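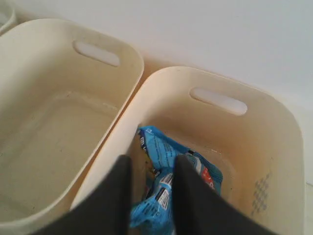 Augustina Ansah

We test grippers at Hudport, and we love doing it! Most of our days go to groceries and storage bins, the stuff arms have the hardest time with (a snack wrapper folds in a new way every time you touch it). Last May we ran the Bergmann fingers and the Eson fingers through the same 228 picks, same arm, same controller. Bergmann got 183 of them. Eson was gentler on cartons but slower to close, and we're still arguing over which one we'd keep.
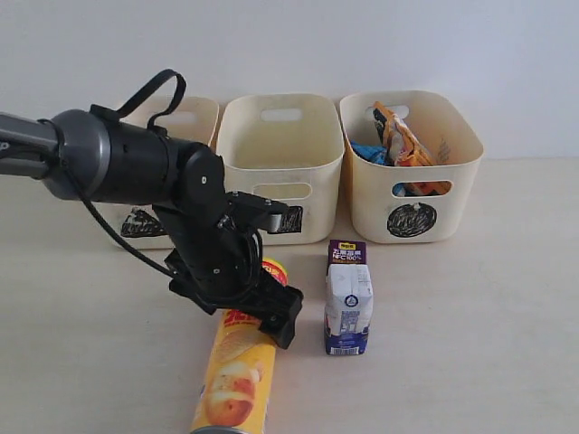 Westley wrote to us after reading those results and wanted to know why we hadn't tried suction cups as well. Fair question! Cups are next, along with 3 new finger pads we've been itching to try.

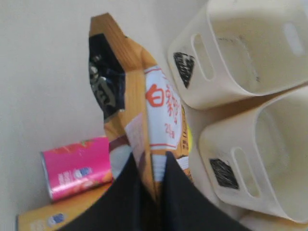

Bag pick, wrist camera view

We compare cameras too. A wrist camera gets you close to the grasp, and a fixed one shows how the arm got there, so we like to keep both running and line up the recordings afterward. 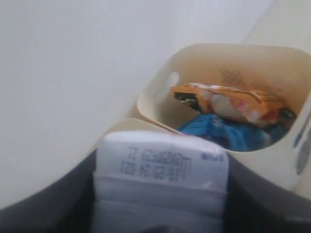 It takes patience, and we have 64 more runs to sort through before we pick a default setup. If you have a gripper you're curious about, write to us and tell us what you want it to hold.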